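Tiongson Bin Station
Sorting and picking from open bins, two-finger gripper

Overview
The Tiongson is Brurnero's station for taking mixed parts out of a bin one at a time. It is sold as a set: gripper, cable dress, bin, software and a stand-alone operator panel. The customer supplies the arm, or we quote one with the station. It suits returns desks, spare parts counters and kitting rooms where the same person now reaches into a bin up to 900 times a shift.

What the operator does
The reaching and bending go to the arm. The operator loads the bin, watches the panel and handles whatever the arm passes over. Items the station can't grip after 2 tries are left where they are and shown on the panel. The operator can take them out by hand at the next stop or mark them to be skipped.

Most sites keep the same number of people on the line and move one of them to checking and packing. Plan for this before delivery. People who have sorted by hand for years know which parts tangle, roll or hide under others, and the setup goes faster when they are in the room for it. Operator training takes a morning. A second session covers clearing jams, changing finger pads and restarting after a stop.

Pace
Expect around 200 picks an hour with mixed items. Single-part bins run faster. A quick hand sorter will beat the station over a short stretch, so sites with a late afternoon rush should keep a hand sorting table open beside it.

Bin
Sheet metal with sloping sides, so that small items slide toward the middle. The floor will scratch with use. Scratches do not affect picking, but dents deeper than the finger pads should be hammered out or the bin replaced. Clamp the bin to the table before the first run and check the clamp at each shift change.

Cables
Cables run along the outside of the arm and need slack at the wrist. Turn the wrist by hand through its full range after fitting and look for rubbing. Replace cable ties that have gone brittle.

Safety
The area around the arm must be guarded or scanned according to your own risk assessment. Stop the arm at the panel before reaching into the bin. The pause button on the software screen is not a safety stop.

Ordering
Order code 1922 covers the full station without arm. Finger pads, spare bins and cable sets are listed separately. The Clastness panel can be ordered with large keys for gloved hands. Lead time depends on the arm, so please give the make and model with your request.

Gripper and wrist over the bin, with mixed items on the bin floor:
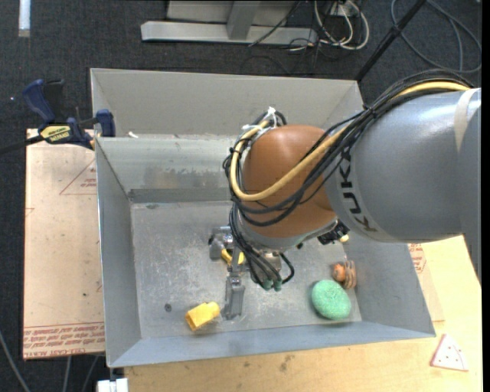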